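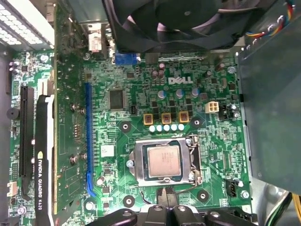
Dell motherboard, with the cooling fan at the top.

Progress report to the Zernine Community Health Fund
Project: Brikoso fibre and sleep program, Cliltetberg
Report date: 07/07/2020

Progress to date

The program offers adults in Cliltetberg a daily serve of Brikoso, a powdered oat and psyllium drink mixed with water, along with a printed food and sleep diary. By the end of the reporting period 389 people had enrolled. Most heard of it through the community health centre newsletter or the noticeboard at Chaudhry Pharmacy, where the packs are collected.

We have handed out 425 packs. The number is higher than enrolments as some early participants have come back for their second pack. A pack lasts one person a month at the standard serve.

Collection moved to the pharmacy's side counter in May. It is quicker for staff, and people can ask the pharmacist about their medicines at the same time. We have asked anyone on regular tablets to do this before starting, as fibre drinks can affect how some medicines are absorbed.

What participants are telling us

Diaries are coming back more slowly than we planned. Those we have read are mixed. Many people say they are more regular and feel fuller after breakfast. Several wrote about better sleep, but a good number of them had also cut back on afternoon coffee, so we are not claiming that as a result of the drink. A smaller group had bloating in the first week. We now suggest starting on half a serve and drinking more water through the day.

Flavour is the most common complaint. The plain version sets thick if it is left to stand - people who drink it straight away mind it less. The berry version is preferred and has run out twice. 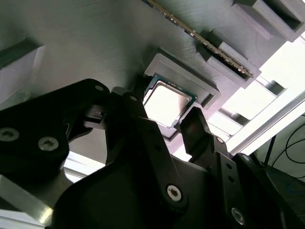

Can people stay in the program if they stop taking the drink?
They can keep the diary going and come to the group sessions, and we record them as diary only from the date they stop.

Group sessions

All four planned sessions on label reading and low-cost plant-based meals have been run, the last two by phone link. Attendance by phone was lower, and the cooking part did not work well without a kitchen. We have put the recipes into a booklet instead, using tinned beans, lentils, oats and frozen vegies.

Budget

Spending is in line with the agreement except for postage, which was not in the original plan. We request approval to move $3000 from venue hire to postage and printing. Venue hire will be underspent in any case.

Next period

- Order more of the berry flavour and less of the plain.
- Phone participants whose diaries are overdue.
- Shorten the diary to one page a week.
- Send the diary summary with the final report.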